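**Birnlow program: demonstration recording reaches 4,000 episodes**

The Birnlow program, run jointly by Ononance and Prilten, has passed 4,000 recorded demonstrations of conveyor handling. Each episode captures one attempt by the dual-arm station to move an item between the belt and a tray, together with joint positions, hand commands and synchronized video. The current series covers drink bottles, which the black hand approaches from the side with the thumb raised.
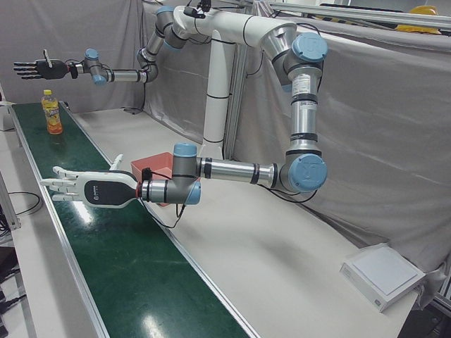
## Review and labeling

Recording is only part of the work. Every episode is reviewed before it enters the training set, and those with missing video or an unclear end point are set aside. Of the 364 episodes submitted in March, 248 were accepted at first review.

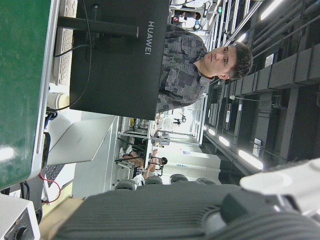 Operator consistency remains the main concern of the labeling group, led by Marwa Kamel. Two people given the same instruction will often choose different grasps, and the learning system benefits from that variety only when the labels record it correctly. Wrist views are reviewed alongside the fixed views, and reviewers should note that they may be stored sideways, with the ceiling lights running down the right of the picture and the backs of the chairs lined up below. Files in this orientation are acceptable and should not be rotated by hand - the import script applies the correction.

## Next series

Esko Koskela will coordinate the next 300 episodes, which concern placing items in the bin beside the belt. Partner sites wishing to propose objects should write to the Turunen office before the series opens. Proposals should state the weight of the object and whether it may be dropped. 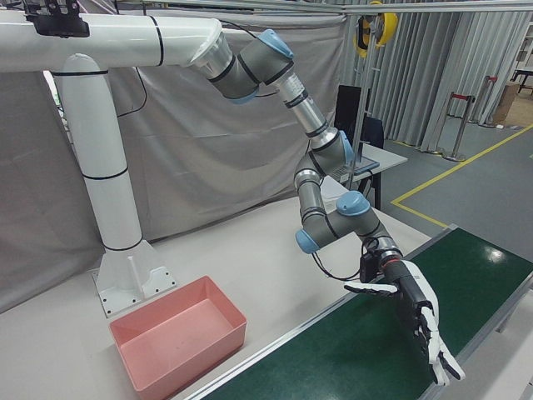
*Arm and hand over the conveyor, with the pink bin at left.*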